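Notes - Otia perception talk, August 6, 2019

**Open.** Hi, Elínborg Lund, perception side. Skip bio. Two things today: bad light, and cloth that won't hold a shape.

Say it early - most of our grasp data is tidy. Homes aren't. Ask who has segmented bedding. Wait for hands. 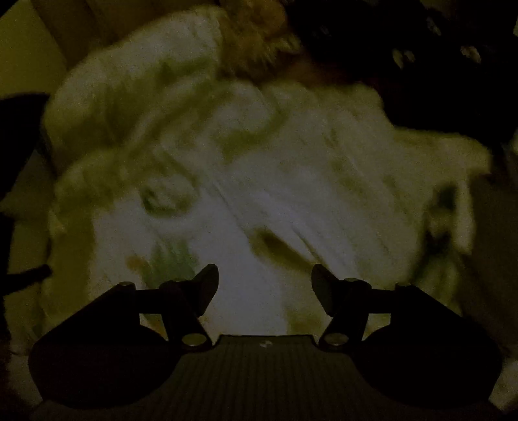
*Jaws open, dim light, everything past the gripper blurred.*

Blur filter: Cliresum used to drop these outright. Now we down-weight, keep the pose track. 1,149 clips in the set, up to 70 lost under the old rule. DON'T read the whole table.

**Segmentation.** White on pale, leaf print confuses the mask. Edges leak into the bedspread.
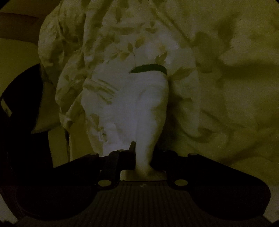 Fix was dumb - sample points near the fingertips first, grow outward. Planner only needs a local patch, not the hole outline. Mention Karnach branch, merged in January.

**Grasp check.** Jaw width alone is no good for thin fabric. Need width plus patch motion.
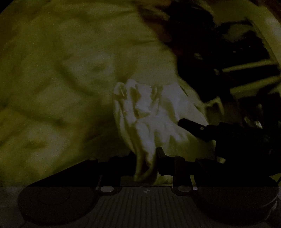
So the controller waits for 2 agreeing reads before it lifts. Costs 700 ms. Somone will ask about that - send them to Elínborg Dalsgaard, she tuned it.

Questions. Water.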